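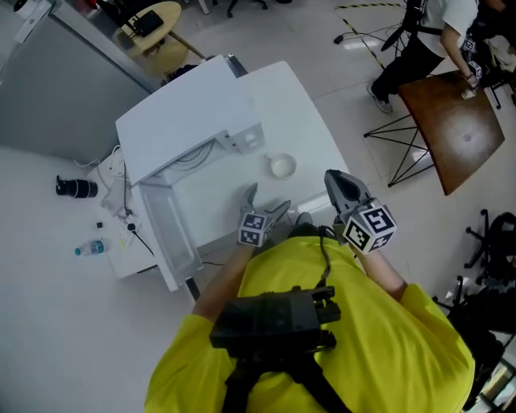

Do the pose tracks from the two hand-held grippers have to be on the same clock before they go into the planner's replay tool?

They need to be on the same clock before replay, and the safest place to do it is in the converter, before anything is resampled. The replay tool assumes one time base for both hands and does not check. If the left track is late by a few samples, the tool will still run, and the plan it builds will close the left fingers late.

The longer version follows, with the original message quoted in parts.

Natalia Barrera wrote:

> We are moving our two-handed recordings from the old Bronisura
> format to Wadine and the replay looks wrong. Single-hand episodes
> are fine. On two-handed ones the hands drift apart in time, and
> by the end of a long episode the right hand has let go of the bowl
> before the left hand has taken it.

This is a known problem with the importer. Bronisura stored one start time per episode and a frame index per hand. Wadine stores a timestamp on every sample. When the importer builds the timestamps it takes the start time and adds the index times the nominal period, separately for each hand. If either hand dropped a frame, the index does not account for it, and everything after the gap on that hand moves earlier. The more drops, the bigger the shift. That matches what you describe, with the error growing toward the end.

Single-hand episodes have the same fault. You don't notice it there because there is no second hand to compare against. I would convert those again too, once you have the fix in place. If you train on the camera stream along with the poses, the single-hand ones are also off against the video.

> Is there a setting for this? I found sync_mode in the config but
> changing it did nothing that I could see.

sync_mode only affects live recording. The importer reads the config file but ignores that key. It should print a warning and it doesn't. I have a patch for the warning and will send it separately so it doesn't get mixed up with this.

The setting you want is time_source in the import section. It has three values:

nominal: the default, start time plus index times period
header: uses the capture time in the frame header, if there is one
matched: lines up the two hands from the marker poses

Use header if you can. To see whether your files have it, run the inspect command on one episode and look for a capture_time field under each hand. Files written by recorder version 4 or later have it. Version 2 files do not. I don't have any version 3 files, so if someone on the list does, please run inspect on one and post what it prints.

> Some of our episodes are old enough that I doubt they have real
> times in them. Are those lost?

They are not lost, but it takes more work. With matched, the importer looks for stretches where both marker cubes are in view of the same camera in the same image, and uses those as tie points. Between tie points it spreads the correction evenly. That works well when the hands are in view together often, such as a handover or lifting a tray. It works badly when one hand is parked out of view for most of the episode, and then the importer will still write a file, so check the report.

The report has one line per episode with the number of tie points and the largest gap between them. I ran it over the Lillbridge set last week. Out of 176 two-handed episodes, 9 came back with too few tie points to trust. I dropped those from the training list and kept the raw files in case we get a better method later. All of them were tasks where one hand held a container still and the other did the work.

> Also, should I smooth the poses before or after?

After. Smoothing first spreads a gap across its neighbors and then the importer can't tell where the gap was. The order that works for me is:

1. Import with time_source set to header or matched.
2. Run the gap check and look at the report.
3. Resample both hands to one rate.
4. Smooth positions. Smooth rotations with the quaternion option, not per axis.
5. Smooth the gripper opening lightly or leave it alone.

On step 5, the opening signal has sharp edges at grasp and release and the planner uses those edges to split the episode into segments. We used the same filter on it as on the positions for most of October and ended up with segment boundaries in odd places. Taking the filter off the opening fixed it with no other change.

> Last one. The Barajas planner rejects some of the converted
> episodes with "inconsistent base frame". Is that the same bug?

No, that is separate. Barajas wants both hands expressed in one fixed frame. The old format allowed each hand to have its own origin, set wherever tracking started, and the importer passes that through unchanged. You need the transform between the two origins. If your episodes begin with a short period where both cubes are in view together, the align_hands script will work it out and write it into the episode header. Run it after step 1 and before step 3. If it reports a residual above the threshold in the config, don't raise the threshold. Look at the first few images and see if one cube is partly hidden or badly lit, then move the start of the alignment window with the --from option.

One thing to watch: align_hands overwrites the header in place. Work on a copy.

If you can post the inspect output for one good episode and one bad one, I can tell you which path applies. Please paste it as text in the message, as the list strips attachments over the size limit without telling the sender.

The time_source option is missing from the docs. I'll add it to the import page along with the table of recorder versions, once I hear from somebody about version 3.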